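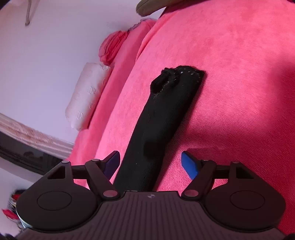 Word on my desktop had been saving every document to the wrong folder for a month before I got round to fixing it. The default location was set correctly under Options, Save, but the Save As box kept opening on an old network path, a share called Stalcombe that was retired in February. I went through the settings page by page and then through the registry, where the old path appeared under three separate keys. Symmetry is easy to check by eye: two large round pads with a ribbed panel between them, and a fault on one side would show up against the other. Registry keys give no such help. Two of mine had the same name and sat in different branches, and only one of them was being read.

The cause was a template. Tetsuya Hattori had built it for the Fairweather reports, and it carried a small macro that set the working folder each time Word started. Jarrah Dunstan spotted it when I sent him my add-ins list. The file was 53 KB and sat in the Startup folder, where I had not looked.

Steps, for anyone with the same fault:

Close Word completely, including any preview open in Outlook.
Open the Startup folder (the path is listed under Options, Advanced, File Locations).
Move any .dotm files out to the desktop.
Start Word and press F12. Check which folder the box opens on.
Put the templates back one at a time until the fault returns.

I removed the macro and left the rest of the template alone, as the styles in it are still used. Save As now opens on the local folder — and it opens at once, where before there was a pause while Word tried to reach the dead share.

One thing remains. The recent files list still holds 110 entries pointing to Stalcombe, and I have not found a way to clear those without losing the pinned ones.

Print this post | E-mail this post

This site uses cookies. By continuing to browse you accept their use.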